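Can a Robot Arm Clear a Table Yet?
Project report, Ralavham course in automation
Submitted 3/6/19
Shares 189 | Comments 4

1. Question

Stores already sell machines that vacuum a floor. We wanted to know if an arm with a gripper could do a small chore such as picking up what is left on a table. We had no budget for hardware, so all of our runs were done in simulation with the Trallar software.

2. Setup

The table in the simulator has a wood-grain top with a dark square pad on it. The view we worked from sits close to the black gripper, so the hardware takes up a lot of the picture. A small white rounded object on the pad shows only as a thin curve at the top.
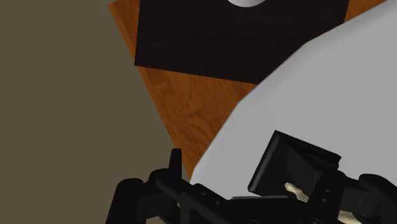
3. Results

We ran 326 attempts. The arm got hold of the object and lifted it in 189 of them. Most of the failures came from closing the gripper too early. In the rest, the arm bumped the object first and moved it out of reach. Changing the starting angle helped a little, but it made each run slower.

4. Discussion

A person can do this job without thinking. Our arm missed too often to be trusted with dishes. We also never tested soft or wet items, and a real kitchen would have both. Our answer is that the chore is not ready to hand over. In April we plan to repeat the runs with a second view of the table and some 430 new attempts.

Contact: Jokberg Student Projects, Room 1669 | Back to top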